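Nallach tabletop set, README

Hi! I'm Sevim, and I put most of this together with Tarık Değirmenci over one very long January.
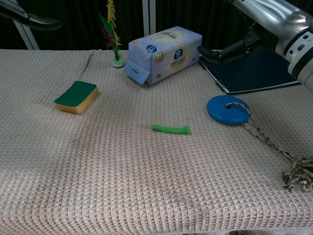 What you're downloading is a pile of two-arm demonstrations, all teleoperated, all on a tabletop with small household stuff: sponge, tissue pack, notebook, a blue disc with a rope through it, that kind of thing. There are 80 episodes in the main folder and 19 more in "extras" (those are the ones where we dropped something and kept going, and I'd love for people to use them!).

Each episode has the joint positions for both arms, the gripper commands, the video, and one line of text saying what the operator was trying to do. Tarık wrote the early lines and I wrote the later ones, so you'll see "pick up" turn into "grab" partway through. Sorry, we never went back and fixed it.

Known problems:
Episode 33 has no gripper commands for the left arm. Skip it or mask it.
The rope is hard. It frays more as you go through the set, so please don't shuffle and then complain that it looks different.
The waffle cloth slides a bit when you push on it. We smoothed it out between takes, mostly.

The loader is in the Giltlow folder and needs version 3 of our Nornar tools. Older ones will open the files but flip left and right, ask me how I know.

If something's broken, write to Tarık first, he's faster. Still to do: depth, and a proper train/test split.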